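Gripper keeps squeezing after protective stop, memory removal cell

Forum > Disassembly and recycling cells > Faults and safety
Started 2022-03-25

wagudelo
Hello all. I work with a cell which takes memory out of old desktop computers before the metal goes to the shredder. Since we changed the fingers in September it ran well, but now we have a fault that I do not like. When the arm goes into protective stop inside the case, the arm stops but the gripper continues to close. The last time, the force reading went to 345 N before I pressed the emergency stop. Our limit for this step is much lower.

The work is with the tower open and lying down, so there is not much free space between the slots, the power supply and the wall of the case.

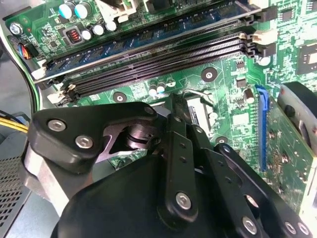
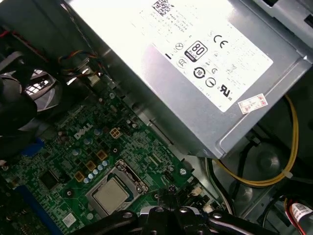 Tarık Karaca thinks I am looking in the wrong place, and he writes to me that the gripper does only what it was told: if the last command was "close with force" and no new command arrives, why should it stop? According to him the protective stop belongs to the arm alone and the gripper never hears of it.

I understand his point, but with the old fingers the same program opened the gripper at every stop. I did not change the program. I changed the fingers, the tool file and the cable, all on the same day. Gripper is the Urness parallel one with the linkages, controller is Hurarent. Has anyone seen this?
Wilmer Agudelo

nneka_l
What is in the tool file now? In the Urness file there is a line for behaviour on loss of enable. It can be hold, open or continue. If you loaded the file that came with the new fingers, it may have written over your setting.

wagudelo
It says "hold". I read it again this morning. But hold is not what I see, the fingers move after the stop.

nneka_l
Hold means hold the force target. It does not mean hold the position. If the part slips or breaks, the fingers will follow it. I agree that the word is badly chosen.

TKaraca
This is what I said to Wilmer, only with more words. The gripper is not faulty.

nneka_l
Not the same, sorry. You said the gripper does not know about the stop. If it goes to "hold", then it knows. These are different problems and they have different repairs. And a hold should not go from a normal grip up to 345 N. Something is adding force.

yaneth.p
Can I ask about the cable? We had a Claltmont cable where pin 2 and the shield touched when the wrist was turned far. The gripper lost the enable signal and got it back again many times in one second. Every time it came back it started the closing step from zero and added to the old force. In the log you see only one stop, because the log is too slow.

wagudelo
Yaneth, this is interesting. The stop comes nearly always when the wrist is turned to go in beside the power supply. On the open side of the board I had none. How did you find it?

yaneth.p
With a meter on the connector and a colleague turning the joint slowly in teach mode. Gripper empty, fingers out of the case, and no hands near them. It took 10 minutes. Before that we lost many days with software.

TKaraca
I do not believe in the cable. A bad cable gives random faults, and this one comes only with the stop. I would first take the gripper output through the safety relay, so that any stop takes the power away. Then it does not matter what the cable does.

niltonc
Please be careful with this advice. If you take away the power, some grippers keep the part and some let it go. With a memory module this is nothing, it falls on the board. But I know a shop in Huanca which uses the same cell design for power supplies, and there it can fall on a foot. Check in the manual what your model does without power, and write it in the risk assessment before you change the wiring.

TKaraca
Agreed for heavy parts. Here it is memory.

niltonc
Today it is memory. In the second picture there is a power supply next to the board, and sooner or later the manager will ask why the robot does not take this also.

wagudelo
Ha, he asked already.

I did the test from Yaneth. With the wrist at the end of its turn the enable signal drops, and when I push the cable a little with a plastic stick it comes back. So there is a bad contact. I put the old cable back and provoked 2 protective stops on purpose, with the gripper closed on a block of foam. Both times the force stayed the same. It is too few to be sure, I know.

I also changed "hold" to "open" in the tool file, as it was before the new fingers. Tarık, I will look at the relay too, but first I read the manual as Nilton says. Until then the cell runs only when I am standing beside it, at reduced speed.

nneka_l
Good. Please keep the bad cable and put a label on it, or someone will use it again. And can you post the tool file from before? I want to compare the force ramp, I am still not happy with 345.

wagudelo
Label is on. I will send the file tomorrow, it is on the other computer.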